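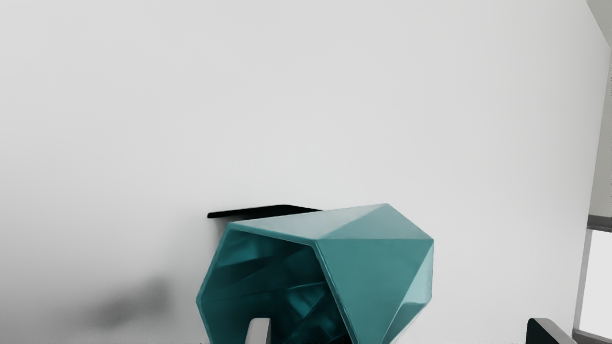 By the Droltham Review music desk
Staff Writers

Prikora started as a church choir with 16 voices and one borrowed piano, and their first full album still sounds like people who love singing in the same room! Celtico, out in December, has nine new hymns (plus two old ones, sung without any instruments), and the low harmonies on the title track are a joy. Play it loud. The group recorded it at Stüber Hall in front of 2,000 people, and you can hear them all come in on the last chorus.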